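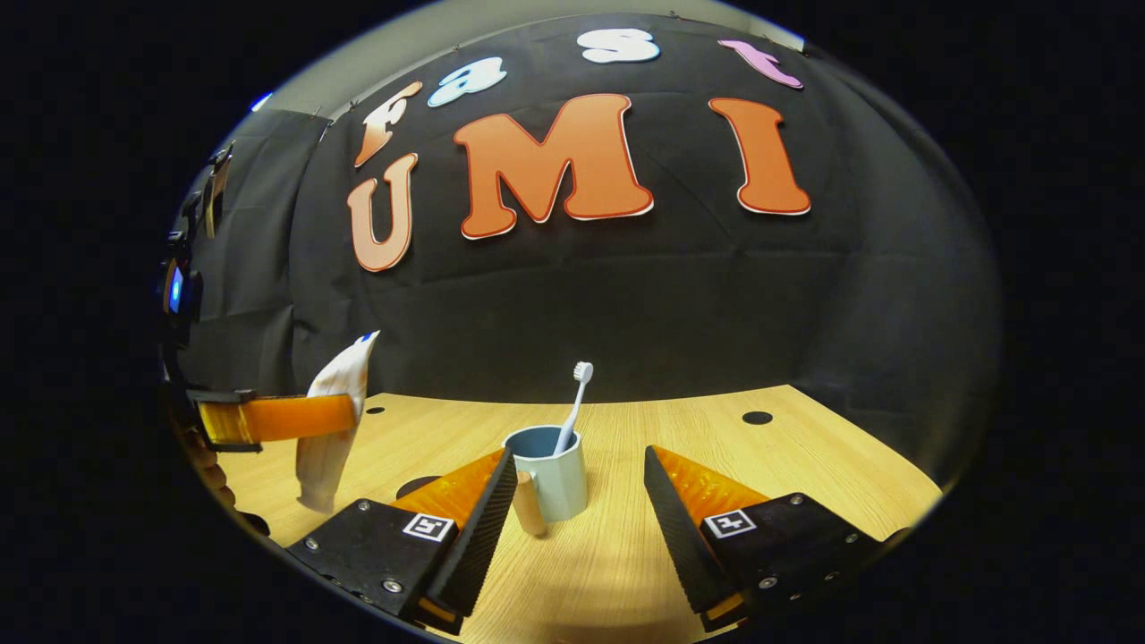 Before you hang the Flerno feeder, give it a name tag, especially if you've got more than one cat and more than one bowl. I do mine with cut-out letters, nice fat rounded ones like the orange U, M and I on that black cloth, and I stick to one color per cat so whoever's feeding them at 6 in the morning doesn't need to read a thing!

Setting up the feeder

1. Wash the bowl and the hopper lid in warm soapy water. Let them dry overnight (I've rushed this and ended up with kibble paste).

2. Clip the hopper onto the base. You want two clicks, one on each side.

3. Fill with dry food only, up to the 400 gram line.

4. Hold the paw button until the light blinks, then press once for each portion you want per meal.

5. Leave the old bowl next to it for a few days. My Uven took one look at the new thing and went to sulk under the stairs.

Note: the portion count goes back to 2 whenever you change the batteries.

Caution: keep fingers and whiskers out of the chute while the wheel is turning, and don't put wet food in the hopper. Ever.

Filed under: Feeding, Cats, How-to

Comments

Toshiko Oda: Mine only clicks on the left side. Is it broken?

Kamran Ghorbani: @Toshiko try turning the hopper around, the tabs aren't the same width.

Muthoni Urio: Does it take the bigger kibble? Ours jams on anything larger than a pea.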